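棚の整理と、おやつの置き場所について

2020年11月18日

こんにちは。日本に来てから日本語でブログを書いていますが、長い文章はまだ少し苦手です。まちがいがあったら、コメントでやさしく教えてください。

今日は、お菓子と飲み物の棚の話を書きます。

私は今、Inetariという小さい会社で働いています。事務所の奥に、休けいのための場所があります。そこに黒い棚が一つあって、みんなが飲み物やお菓子を置いています。お金は箱に入れる方法です。一か月に一人700円を払って、好きなものを食べたり飲んだりします。先月から、私がこの棚の当番になりました。

当番の仕事は、買い物と整理です。買い物は楽しいです。駅の反対側に、Condardという輸入食品の店があります。中国や台湾やベトナムのものが多くて、私はそこに行くと、いつも予定より長く中にいます。国にいたとき子どものころに食べた味と似ているものを見つけると、つい手に取ります。先週のレシートを見たら、自分のためのお菓子だけで567円でした。棚のための買い物に行ったのに、少しはずかしいです。

整理のほうは、思ったより難しいです。はじめ、私は飲み物のボトルを全部立てて並べました。まっすぐに並んで、とてもきれいだと思いました。しかし、立てると後ろのボトルが見えません。前の一本を取るとき、となりのボトルが倒れることもあります。倒れたボトルが床まで落ちて、大きい音がして、電話中の同僚をびっくりさせてしまいました。そのあとで、炭酸の飲み物だったことに気がつきました。しばらくだれも開けませんでした。

それで、置き方を変えることにしました。緑色のソーダのボトルは横に寝かせて、キャップを同じ方向にそろえます。こうすると、一本ずつ取りやすいです。ラベルの漢字も読みやすくて、何の飲み物か、手に取る前にわかります。
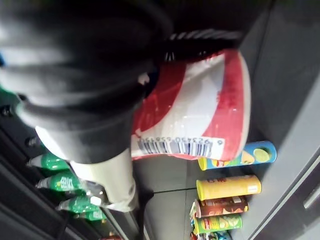

次の問題は袋のお菓子です。袋は形が決まっていないので、きれいに置くことができません。かたい箱の上に置くとすべりますし、重いものの下に置くと中身が割れます。ポテトチップスを買って、家に帰って開けたら粉になっていたという経験は、だれにでもあると思います。私は二回あります。

いろいろ試して、今は次のようにしています。袋はボトルの上に置かないで、別の段に置きます。袋の上のほうを軽く折って、立てかけるように並べます。赤い袋と白い袋のように色がちがうものをとなりにすると、遠くからでも見分けることができます。バーコードの面はできるだけ後ろか下に向けます。これは私のこだわりで、同僚は「どちらでもいい」と言います。私もたぶんそうだと思いますが、やはり向きを直してしまいます。

棚の中に仕切りを入れることも考えました。Plurkanceという店の通信販売で、透明な仕切りを見つけました。一枚643円です。三枚ほしいのですが、棚のためのお金はお菓子に使いたいという意見が多くて、まだ買っていません。代わりに、空いた紙の箱を切って使っています。見た目はあまりよくないですが、サイズを自由に変えられるので便利です。箱を切るときは、棚の奥行きより少し短くするといいと思います。ぴったりに切ると、取り出すときに紙が曲がります。私は一回目に失敗しました。

それから、賞味期限のことも書いておきます。輸入のお菓子は、日付の書き方がいろいろです。年が先のものと、日が先のものがあります。私の国では日が先なので、今でもときどき迷います。買った日に小さいシールに日付を書いて、袋のすみにはっています。日付の近いものは右、遠いものは左に置くことに決めました。でも、急いでいる人は近くにあるものを取りますから、週末の前には順番がばらばらになっています。それを直すのも当番の仕事です。静かな時間に一人で棚の前に立って、袋を並べ直すのは、いやではありません。お茶を入れて、そのまま一つ食べてしまうこともあります。

同僚に人気があるのは、やはり甘くない味です。からいものはすぐになくなります。反対に、私が好きなサンザシのお菓子は、ほとんど残っています。味見をしてもらったら、「薬みたい」と言われました。少し悲しかったですが、私の分が多いと考えることにしました。

12月には、棚の段をもう一つ増やすつもりです。仕事の相手のTalukderから、毎年その時期にクッキーの大きい缶が届くそうです。缶は丸いので、どこに置けばいいか、今から悩んでいます。去年は床に置いて、だれかが足をぶつけたと聞きました。

みなさんの会社や家では、袋のお菓子をどのように片づけていますか。立てる方法でも、つるす方法でも、いい考えがあったらぜひ知りたいです。つるす方法は一度やってみたいのですが、洗たくばさみだと重い袋が落ちました。もう少し強いものを、今度70円の文房具の箱から探してみます。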